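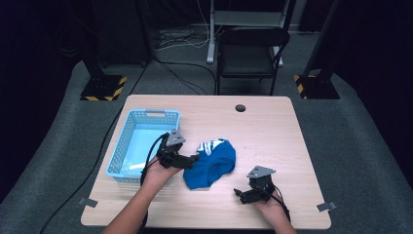

Two hand-held grippers, one blue cloth, basket on the left.

How to do a cloth shift at the Stedton table

Quick version for folks moving over from the laundry line at Beltton. Posted 5 Jan 2020, will tidy later.

Before you start: basket in reach, cables running back past your wrists. Not over the basket.

1. Drop one cloth mid table. Crumpled is fine.
2. Both grippers open, tips pointed at the cloth.
3. Pinch a corner, find the next one. Slow – slower than by hand.
4. Fold, put in basket. Dropped it? Leave it in the log, carry on.

Target is 104 a shift. It was 170 on the old line, so dont chase the old number. Break every 8 cloths if your wrists ache.

Pay stays at line rate till August. After that the folding arms go in at Beltton and six of us move to checking thier work. Ask your lead for the checker sheet now.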